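Trivham voting app: second-round votes not showing for my region

Posted by naseri_viewer in TV & Talent Shows

I watch the Trivham singing contest through the Filtar app. In the audition rounds my votes registered normally and the counter went down after each one. Since the second live round in August, the app accepts the vote, shows the green check, and then the counter stays at 60. The region total on the results page for Naseri has also been stuck at 3,417 for two shows in a row.

I have signed out and back in, cleared the cache and reinstalled. Same result on a phone and a tablet. Is the vote being counted or not?
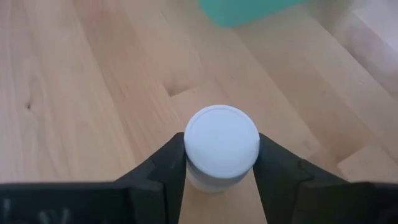 Small white container with a round cap on a light wood floor

Fernar246

Two separate problems.

The counter is a display value. It is read once when the show page loads and is not refreshed after each vote. Close the show page (not the whole app), open it again, and the number should drop. If it does not drop after a reload, the vote was rejected on the server side, whatever the check mark says.

The usual cause of a rejected vote is the account region. From the second live round on, votes are only taken from accounts with a confirmed region. Auditions did not require this. Go to Account, then Viewing region, and look for the word "Confirmed" next to Naseri. If it says "Set", it is not confirmed.

The regional total is different again. It is published after the results show and covers only the votes that go to the public half of the score. The jury half is not in it. Two identical totals in a row would be unusual, so I would assume the page was not updated.

To confirm the region:

1. Open Account and choose Viewing region.

2. Tap Confirm and enter the code sent by text message. The code expires quickly.
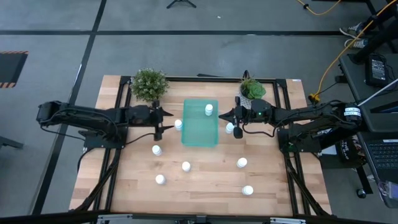 3. Return to the show page and reload it before voting again.

Votes rejected before confirmation are not added later.

late_round_listener

Mine said Confirmed and it still did not work until I turned off the VPN. Check that too. Also the window closes at 9:40 pm now, earlier than for the auditions.

tenor_clef_700

They should just go back to phone voting. The best singer went out in the second round anyway.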